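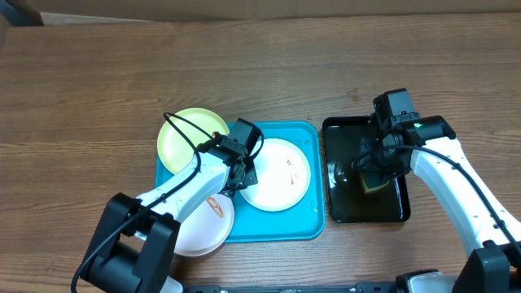 What does a dietary aide do?

A dietary aide helps prepare, portion and deliver meals in a hospital, nursing home or similar facility, and cleans up after meal service. The job is entry level and is supervised by a dietitian, a dietary manager or a head cook.

Duties

Aides set up meal trays, check each tray against the resident's diet card, and record how much was eaten when the care plan calls for it. Common restrictions include low-sodium, pureed and thickened-liquid diets. Aides do not change a diet order — that falls to the clinical staff.

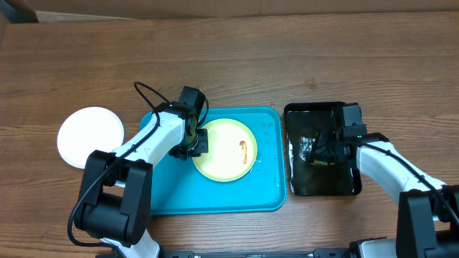 A turquoise tray and a round white item on a wooden tabletop.

Education and training

Most employers ask for a high school diploma or its equivalent, though some hire students who are still in school. Training takes place on the job. The Rivine program, started in 1986, combines classroom lessons in food safety with 100 hours of supervised kitchen work. Its graduates are placed mainly in long-term care homes in Cotier. Many employers also require a food handler card, and the rules for getting one differ by state and county.

Work schedule

Shifts follow mealtimes. An early shift may begin at 5:30 a.m. and end after lunch is cleared, and weekend work is usual.
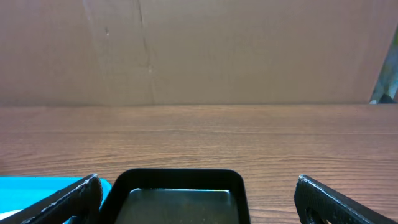

Part-time positions are common, especially for the evening meal, and many aides move to full-time hours when a morning position opens.

Advancement

With experience, an aide may become a cook or a diet clerk. Those who want to become dietary managers need further coursework and, in most cases, must pass a certification exam. At Rivine the manager course runs for 19 weeks and is open to aides with 3 years of kitchen experience.

See also: Dietitian; Food service manager; Nursing assistant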